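Welano (software)

Welano is a planning and control package for two-armed robots with fingered hands. It is developed at the Sirnitz laboratory and is best known for tabletop tidying, in which everyday objects are picked up and set down at chosen spots. It takes in camera pictures and joint readings and sends out finger and arm positions.

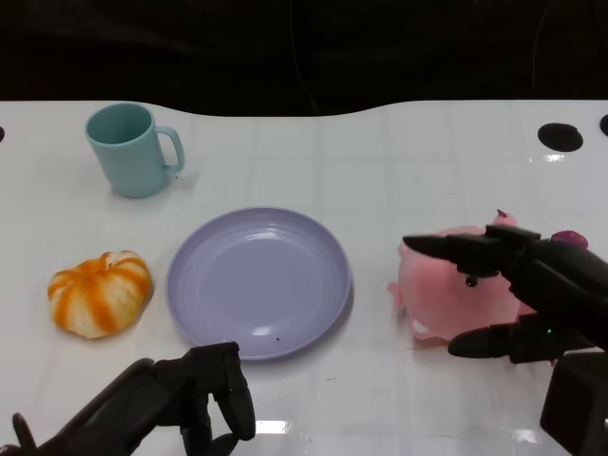

A pink plush toy in the grip of a black robotic hand, in two views.

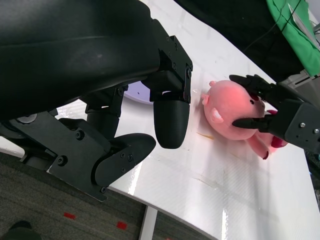 Structure

The package has three layers. The lowest, Drindosus, is the hand controller. It runs at 1000 Hz and does a remarkable amount with very little: each finger is treated as a spring whose stiffness can be changed mid-grasp, so the same code can close on a hard cup handle or a squashy toy. Above it sits the perception layer, which refreshes its estimate of where things are 40 times a second and merges the head view with the wrist views. Soft objects are stored as loose clouds of points, a lovely idea that lets their outline change as fingers press in.

The top layer, Panyasiri, is the planner. It splits a job into short steps, decides which hand takes which step and keeps the two arms out of each other's way. Plans reach 7 steps ahead and are thrown away and redrawn whenever an object moves further than expected.

Wrist views

Hands hide the very things they are reaching for, and this is where Welano is at its most inventive. When the head view loses part of an object behind the fingers, the planner may bring the idle arm closer and use its wrist camera as a second pair of eyes. The behaviour can be switched off in the settings file.

Releases

Version 2 was released on May 17, 2025 with a rewritten grasp library holding 625 hand shapes. It also added a replay tool that shows planned and measured finger paths side by side, a great help when tuning stiffness. Older configuration files need converting before use.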